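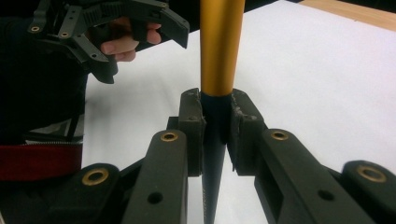

Last updated: 9 February 2025

So I finally got to the Kuston open day in Caltham, after missing it in November, and I'm so glad I did! I'd expected a lot of slides and a sandwich. There was a sandwich (cheese, fine), but most of the afternoon was spent standing beside the tables where they gather their examples, and you could ask whatever you liked.

Floor Willems took our group round. The people doing the work hold a black gripper in each hand and simply get on with the job, picking things up and passing them across, while a camera on the gripper records it all. No robot needed at that stage, which surprised the man next to me no end. Each go is one example, and they want 4000 of them before they start training -- Floor reckoned a good day brings in 94, and a bad one she wouldn't tell us.

They let us try. Oh dear. It looks like using salad tongs and it is nothing like using salad tongs! My wrists wanted to turn the wrong way and I kept squeezing far too early. Thijs Brouwer, who was minding our table, told me to slow down and finish the movement properly, as a learner fed on jerky examples comes out jerky too. My 2 attempts were both thrown out, quite rightly.

I liked hearing what gets kept. Small fumbles stay in if you recover from them -- they want the system to see how a person puts a poor grip right. Long pauses for a chat get binned.

Parking was dreadful, so come by bus if you go next year. The tea was free and they had the good biscuits.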